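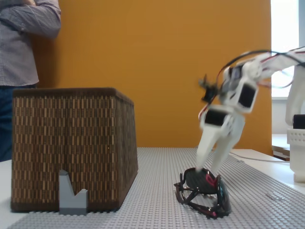 An afternoon at the Radora open lab

I went for the planning software and stayed until they switched the lights off. Radora opened its doors on Jun 22, 2022, and the table I kept coming back to was the one with the small white arm, the LEGO baseplate and the sunglasses.

Sunglasses are a nasty thing to grasp! The lenses are dark and shiny, so depth data gets patchy, and the thin temples stick out wherever they like. Troels Lund, who wrote most of the grasp planner (it's called Hviid), showed me on his laptop how it ranks 11 candidate grasps and throws out any that would bring the fingers too close to the woven basket. You can drag the basket's collision box with the mouse and watch the ranking change – I could have played with that all day.

The control side runs on Itent, their own motion layer. It replans while the arm is moving, roughly 3 times a second, and every plan is logged so you can scrub back through it later. I loved the log viewer. My own setup at home prints joint angles to a terminal and that's it.

I missed the Rorkau talk on camera calibration, but they plan to repeat it in September. Bring a notebook, and get there before two if you want a seat.

Contact | © 2022 | Back to top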